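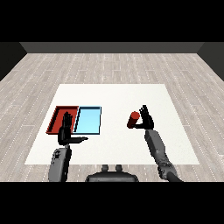

So we finally did it. We moved the piano.

If you've been reading here for a while you know about the piano. It came with the house in Mendham when my aunt sold it to us, it weighs more than our car (or feels like it), and it sat in the front room under the window for as long as anyone in my family can remember. My cousins learned on it. I sort of learned on it. My daughter bangs on it when she's mad at me. And for two years I've been saying that what I really wanted was to get back to playing properly, the way I did before college and jobs and babies, and for two years I have walked past the thing with a basket of towels on my hip.

Part of it was where it stood. Right by the window, which sounds lovely, but it meant cold air down the back of it all winter and full sun all summer, and the poor thing would not hold a tune past a few weeks. The tuner who came in the spring pressed one key, looked at me, and pressed it again. I could tell we were in for it. She said the strings were fine, the hammers were fine, and the window was the problem. Put it on an inside wall, let it sit for a month, then call her back. That was her whole prescription and she charged me very little for it, bless her.

The inside wall had a bookcase on it. The bookcase had to go where the desk was, and the desk had to go upstairs, and upstairs there was a bed frame we'd been promising my brother-in-law for ages. You see how this goes. One piano, four rooms of furniture. My husband drew it all out on the back of an envelope with little arrows and then lost the envelope, and we did the rest from memory and arguing.

We had movers for the piano itself, two guys and a dolly and a pile of quilted blankets, and it took them less time than it took me to make the coffee I offered them. It cost $25 to move a piano eleven feet if they're already in your neighborhood that morning, in case you've ever wondered. I would have paid a lot more, but I kept my mouth shut and tipped them well.

Then we waited out the month. I dusted it. I bought a new lamp. I found the box of sheet music in the basement, and oh my goodness, that box! My teacher, Noemi Whitlock, wrote on everything. Not just fingerings and dynamics but whole notes to me, up the margins and around the corners. "Breathe here." "Why so angry?" "Left hand is not your servant." There's a little Clementi sonatina where she circled the same measure so many times the pencil went through the paper, and I opened it up last night and yes, I still play that measure wrong. Same wrong note. Decades later!

I had her for nine years, from second grade up until the summer I started working at the pool and got too cool for it. She taught out of a narrow house with a long hallway, and you sat in the hallway on a bench and listened to the kid before you finish their lesson, which was either very comforting or pure torture depending on the kid. She kept hard candy in a tin and you could have one if you'd practiced, and she never checked. You just had to look at her and say so. I took candy I hadn't earned exactly once and felt so awful that I confessed the next week.

Anyway. The tuner came back at the end of the month, spent a long morning on it, and left me with a piano that sounds like a piano. I don't have the vocabulary for what's different. The low notes used to be sort of muddy and now they have an edge, and there's a place in the middle that used to buzz and doesn't. I played a C major chord and held it and my daughter came in from the yard to ask what that was.

My plan, and I'm putting it here so you'll all hold me to it, is 30 minutes a day. After dinner, dishes or no dishes. I've been at it a couple of weeks now and I've missed a few, but I've been pretty good. What I've learned so far:

My hands remember a lot more than my head does. If I look at the page and think, I fall apart. If I let myself go, I can get through most of a minuet before I notice I'm doing it, and then of course I crash.

Scales are boring and I love them. I did not love them at ten. Now it's the one part of my day where I know exactly what comes next.

The bench is too low. I've been sitting on an atlas. I looked at an adjustable one online, a nice padded one from a company called Broden, and closed the tab when I saw the price. The atlas is fine.

My neighbor across the street says she can hear me with the windows open and that she likes it, and she's asked for something "with a tune." I think that was a comment on the scales.

I've also been listening more, which I didn't expect. I used to put music on for company while I cooked, and now I keep stopping with the spoon in my hand to hear what the left hand is doing. Dinner has suffered a bit. We've had a lot of eggs.

My daughter wants lessons too, she says, but only if she can start with the song from her movie and skip the rest. I've told her we'll find somebody in August, when camp is over and the whole house settles down. I'm not going to teach her myself, I know my own limits and I know her temper (it's mine). But she's been sitting next to me on the edge of the atlas some evenings, turning pages at completely the wrong time, and I haven't said a word about it.

If anybody nearby knows a good teacher for a stubborn seven-year-old, leave me a comment. Patience a must, candy tin optional. And if anybody wants a bed frame, my brother-in-law changed his mind and it's in our hallway.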